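Stistberg Residents' Forum > Council and Politics > Harbour inquiry: why is the full report still under wraps?

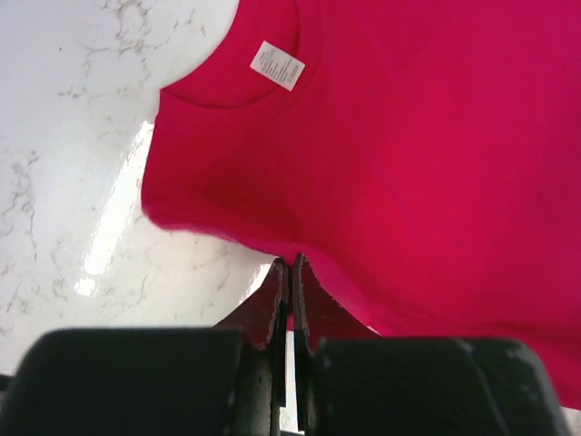 ilginc_stistberg
Can any of us read the whole harbour inquiry report, or is it only the summary?

macarena.ibarra
Only the summary for now. The full thing runs to 826 pages and councillors can read it in a locked room at the town hall, by appointment, with no phones and no copying. The summary on the council website is 30 pages, a fair few of them contents and maps.

ilginc_stistberg
Thank you Macarena, that's kinder than the reply I had from the clerk's office! I did wonder how they boiled the Görtz contract down to two paragraphs when it was the thing we all wanted to hear about.

PSiu
I'm going to be the awkward one, sorry in advance. I worked in council legal departments for a long time (not this one) and there are decent reasons for holding back witness statements. People spoke to the inquiry on the understanding they wouldn't be named, some of them quite junior, and if their words go up on a website they'll be known by teatime. I'd like to see it published as much as anybody, but with the names taken out properly, and that is slow work.

hwayoung_s
With respect Pei-shan, they've had it since November. I've been to both public meetings and each time the chair says "in due course" and moves on to parking. The opposition group have asked for every annex and so, to be fair, have three of the ruling group, and I can't remember when those two lots last signed the same letter. That ought to tell the mayor something.

PSiu
It does, and I was glad to see it. I only worry that "everything, now" is easy to refuse, whereas "annexes C to F, redacted, by the next full meeting" is quite hard to refuse.

macarena.ibarra
Annex D is the Jimer correspondence, isn't it? That's the one I'd start with.

Seonmi_Do
Annex E I think, D is the dredging costs. Hello all, I've been reading along for weeks and never posted. I took the petition round the Ivau estate and we finished on 1,307 signatures, which is well past what's needed for a debate in the chamber. People were lovely about it, even the ones who said no, and I was given a great deal of cake.

hwayoung_s
Seon-mi, that's marvellous, well done you. The last one I helped with scraped 501 and we were over the moon with that.

ilginc_stistberg
Does a petition debate end in a vote, though? I'd hate for it all to finish with "noted".

PSiu
Only if a councillor tables a motion with it — so somebody needs to ask theirs this week. I'll write to mine tonight. We don't agree on much but she does answer her letters.

macarena.ibarra
Mine too. Seon-mi, could you put the petition wording up here so we're all quoting the same thing?

Seonmi_Do
Will do once I've found the clean copy, the one in my bag has tea on it.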